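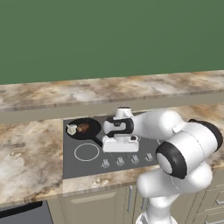
Figure 3. Frying pan on a glass cooktop, marble counter behind.

Section 8. Care of Stone Counters Next to a Cooktop

This section covers cleaning and resealing with Stornent sealer. Read it through before opening the container. For mixing and storage of the cleaner, see Section 11.

8.1 Before you start
1. Switch off the cooktop and let the glass cool fully.
2. Move cookware and food off the stone.
3. Wipe up crumbs and grit with a soft, dry cloth.
4. Wash the stone with Pešek neutral cleaner. Rinse twice with clean water.

CAUTION: Do not use vinegar, lemon juice or any descaler on marble. Acid etches the surface, and sealer will not hide the marks.

5. Leave the stone to dry overnight.

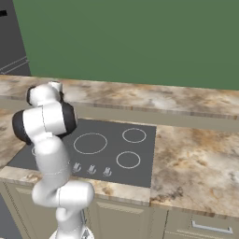
8.2 Applying the sealer
1. Open a window. Put on gloves.
2. Mask the joint between stone and glass with low-tack tape.
3. Shake the container and pour a small amount onto a lint-free pad.
4. Spread a thin, even coat. Where the counter has two levels, do the upper one first, then its front edge, then the lower one.
5. Wait 8 minutes. Buff off all residue with a dry pad.
6. Apply a second coat after 3 hours.

Note: Sealer left to dry on the surface forms a gray haze. Remove it with a pad dampened with fresh sealer, then buff at once. For stubborn haze, use a Cotetti white pad, dry, with light pressure.

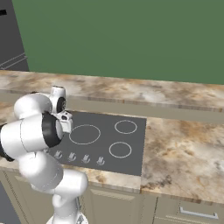 Keep the stone dry for 11 hours after the second coat. To test the seal, place a few drops of water on the surface and wait. If the stone darkens under the drops, let it dry and repeat 8.2.

Do not polish sealed marble with pads coarser than 2000 grit.

Section revised by Silvia Vondráček, Broruser Technical Publications, Wednesday, August 30, 2023.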